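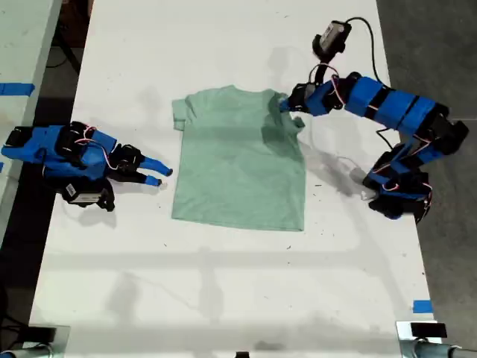

Section 4: Setting up your squad and your first server

Okay, you've got Vedgate installed, you made it past the launcher, and now you want to shoot at your friends. Good! This part of the guide covers making a squad, picking your kit, and getting a private server running for up to 12 players. I'm going to use my own squad as the running example, and our color is mint green, the same light green as the T-shirt spread out on the table, so whenever I say "mint" in the steps, that's the shade to look for on the color wheel. If your squad wants to be orange, be orange. The steps are the same.

You'll need a Vedgate account with the email confirmed, and at least one finished training mission. The Squad button stays gray until the training mission is done (I spent half an evening reinstalling the game before Kurniawati Subramaniam pointed that out in chat, thank you Kurniawati).

4.1 Make the squad

1. From the main menu, open Barracks, then Squads, then Create New.

2. Type a squad name. Spaces are fine, numbers are fine, but the game cuts off anything past the little red line in the box, so check how it looks before you go on. We're called Grevis.

3. Pick a tag. This is the short version that floats over your head in a match. You can change the name later for 650 credits, but you can't change the tag at all, so please don't let the funniest person in your group pick it at midnight.

4. Open the color wheel and choose your main color. For mint, start in the green part, drag the dot most of the way in toward white, and then nudge it a hair toward blue. Click Preview to see it on the uniform.

5. Click Save Squad. Wait for the small flag to show up next to your name before you leave the screen.

Note: the preview room has very warm lighting, and pale colors look yellower in there than they do on a real map. Load into the Harbor map in practice mode if you want to check. I went back and forth on ours four times.

Caution: light uniforms stand out like crazy on the night maps. You can set a second color for night under Squads, Edit, Alternate Kit. Do it now while you're in the menu.

4.2 Invite people

1. Open your squad page and click Invite.

2. Type the player's name exactly, capitals and all. Sverre Eide is on our roster and it took me three tries, and yes, it was a capital letter.

3. Choose a rank. Recruit can join matches and nothing else. Corporal can invite others. Captain can do everything you can do, including deleting the squad, so hand that one out carefully.

4. Send it. Invites run out after 7 days and you'll have to send a new one.

Note: players who are in a match won't see the invite until they get back to the menu. Give them a minute before you send five more.

4.3 Choose your kit

Everybody starts with the same rifle, and it's a perfectly decent rifle! You don't need to buy anything to follow this guide.

1. Go to Barracks, then Loadout.

2. Pick a role: Scout, Heavy, Medic or Engineer. You want at least one Medic in any group bigger than four. Ulla Haugen plays Medic for us, and our results without her are pretty embarrassing.

3. Put your main weapon in slot one and your sidearm in slot two. The grenade slot opens up by itself once you reach the second rank.

4. Look at the weight bar. If it's in the yellow, you'll run slower and your footsteps get louder. If it's in the red, you can't climb ladders.

5. Click Save as Default, or the game puts you back to the starter kit every time you log in.

Caution: switching roles clears your attachments. It doesn't ask first. Save each role under its own name before you start playing around with the others.

4.4 Start a private server

You can rent a server from inside the game or run one on your own computer. I run mine at home on an old desktop, so that's what I'll go through.

1. In the launcher, open Tools and install Vedgate Host. It's a separate download and it takes a while.

2. Start Host and sign in with the same account you play on.

3. Under Network, type 2844 in the port box. The guide that comes with Host leaves this blank and lets the program pick, and then you have to look up the number every single time. Use a fixed one.

4. Go into your router's settings and forward that same port to the computer running Host. Every router calls this something different. Look for "port forwarding" or "virtual server."

5. Back in Host, set Max Players to 12 and tick Squad Members Only.

6. Choose your maps. Drag them into the order you want. I'd leave Quarry out for now, it crashes Host if anybody joins while it's loading.

7. Add a password and click Start. You're looking for a green "Listening" line at the bottom of the window.

Note: if the line stays orange, close Host, let your firewall know about it, and start over from step 2. Kjell Sundqvist also had luck just restarting the router, so try that before you get into anything complicated.

Caution: don't play on the same computer that's hosting unless it has plenty of memory. You'll be fine and everybody else will lag, and you'll hear all about it.

4.5 Join and test

1. Have one friend join first. In the game they go to Play, Private, and type your server name and password.

2. Walk around together for around ten minutes. Shoot a few walls, open some doors, try the voice chat.

3. Check the ping number next to each name. Green is great, yellow is playable, red means somebody is probably downloading something.

4. Once that's all okay, bring in everyone else.

If voice chat only works one way, both players need to go to Options, Audio, and pick their microphone by name. Leaving it on Default causes this more than anything else I've run into.

Stats from private matches don't count toward your rank, but they do get saved on the squad page under History. Section 5 covers reading those and setting up a match against another squad.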